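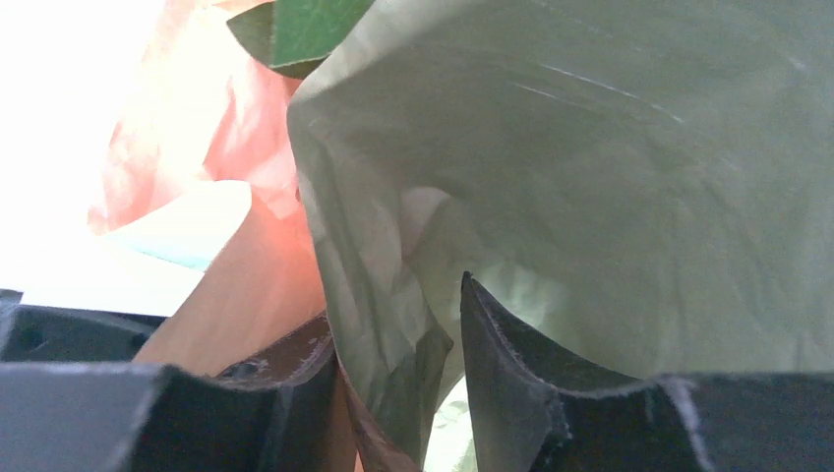
August 2025, Friday
Diệp cell, Pimero wrapping job

Right gripper would not open again. Run 117, strap stage. Open command sent, Fudadon showed it as accepted, jaws stayed shut and the arm went on to its next move with the strap still in the fingers. I hit the stop. No damage to either arm that I can find. Bouquet got dragged a bit toward the right wall.

The part that bothers me is the arm moving off. A stuck jaw is a nuisance. An arm that thinks it has let go and hasn't is a safety problem, and we had the door interlock bypassed for tuning this morning, so there could easily have been a hand in there. Bypass is off now and the key is back in the drawer. Please leave it there until this is sorted.

What the log has:
Open command accepted, motor current up to the limit and held there.
Jaw position didn't change.
"Open complete" set anyway, on a timer.
Forearm started moving 2 seconds after the open command.

So the done flag comes from the clock and has nothing to do with where the jaws are. I had assumed it was reading position. The manual can be taken either way. I went back through the older logs and found the same pattern 4 times this week, all on the right gripper, all at the strap stage. In those the jaws came free partway through the move, which explains the crooked straps we were blaming on the grip point.

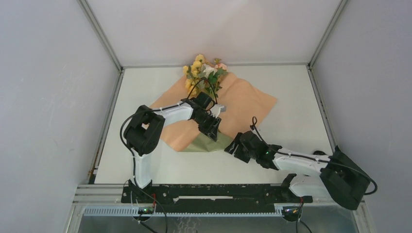
Wrap stage, both arms in over the peach and olive sheets.

The wrap stage has never done it. Ran only that part after lunch with the speed turned down and the guard shut, and both grippers opened every time. The sheet is thin and slippery and the fingers don't close very far past it. Webbing is a different matter. It's ribbed, and once it doubles over between the tips there's enough bulk to jam. My guess is that the fold wedges in and the motor doesn't have the torque to back out from a full-force close. Haven't proved that.

Tried to make it happen on purpose. Cell locked, right arm parked, gripper only, strap offcut fed in with the long tweezers while the drive was off. Flat strap, full force: opens. Folded strap, half force: opens. Folded strap, full force: stuck on the first go, current at the limit, "open complete" set as before. Had to cut power and wind it back with the hex key on the motor end. Keep fingers out when you do this, the jaw lets go with a snap.

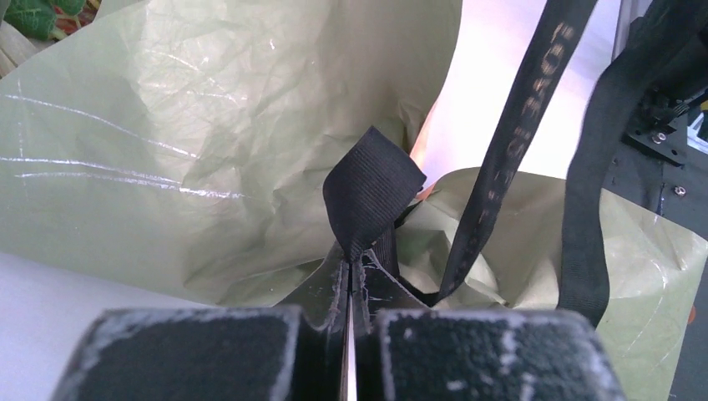

Fingertips are also in poor shape along the inner edges, coating worn through and rough to the touch. The rough bits catch the weave. I don't think that alone would hold the jaws shut but it can't be helping. We've been on the same pair since January. There is one spare set in the cabinet, which I'd like to fit after the software change so we aren't altering two things at once.

Changes made today:
Close force on strap stage down to half, both grippers.
Added a position check in the Fudadon script. If the jaws aren't past the open mark, the arm holds where it is and the cell faults out.
Fault needs a manual reset from outside the door.
Put a red tag on the bypass key.

Did 7 full runs with the check in. No faults and no stuck jaws, which says very little, because at half force I wouldn't expect one. The strap slipped on one run and had to be re-picked. Still need to force a jam with the new script running and see that the arm really does stay put. Until that's done treat the check as untested and stay out of the cell with the drives live.

Rang Brundness mid-afternoon and sent them the log with a question about the done flag. 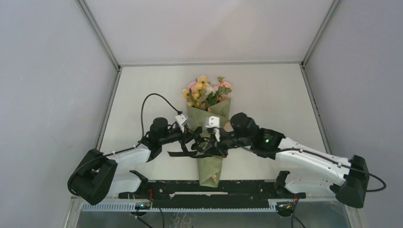
Brundness wrote back before five that the flag has always been timed on this model, that position has to be read separately, and that they don't recommend closing at full force on anything that can fold. They also asked whether we had ever reset the gripper with the arm powered. We have, more than once. They said to stop doing that.

They're sending a firmware note. It goes in the cell folder when it comes, and the setup sheet needs changing too, as it still says to use full force for straps.

To do:
Forced jam test with the arm live, door shut, slowest speed.
Same check on the left gripper script (copied over, not run).
Swap fingertips, right side first.
Find out who else has a script that waits on the done flag.
Hex key for the manual release needs a proper spot by the cell. It was under the bench.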